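Notebook, December, 4:10 pm

Back on the family money study. Spent the morning on the Brorkidum transcripts, the set where couples talk about what they told their in-laws before the wedding and what they kept back. There are 52 interviews in the folder and I have coded up to the end of the second batch.

The "who paid" code is too wide. It takes in wedding costs, rent help, a car loan and one long fight over a deposit on a hall. Splitting it in two from here on: PAID-EVENT for anything tied to the wedding day, PAID-HOME for the rest. Will need to go back over the first batch. Old codes stay in the Rarnus sheet, greyed out, so please don't delete that column.

Loans between parents and grown children come up far more than I planned for. In one Gritska interview the parents lent 3000 toward the wedding and both sides now remember it differently – the couple say gift, the parents say loan. Neither wrote anything down. Marked it as DISPUTED and left the amount as given. 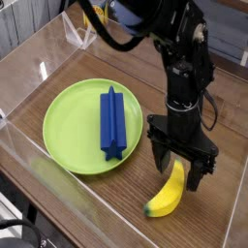

How do we code an amount when the two partners give different figures?

Enter both figures, each with the speaker's letter, and leave the total blank. The DISPUTED tag goes on the couple's row and not on the person's. Don't average them.

Tian wording test: changed question six from "Do you discuss money with your partner's parents?" to "When did money last come up with your partner's parents?" The first version got one-word replies. The second gets a story nearly every time, but it also runs long. Interviews are booked at 50 minutes and the last two went to 90. Either question nine goes or we book longer slots. I would drop nine, it repeats four anyway.

Still to do:
Recode first batch with the split.
Check the Gritska consent forms for the line on quoting.
Ask whether engaged couples who later split up stay in the sample. I have kept them in for now.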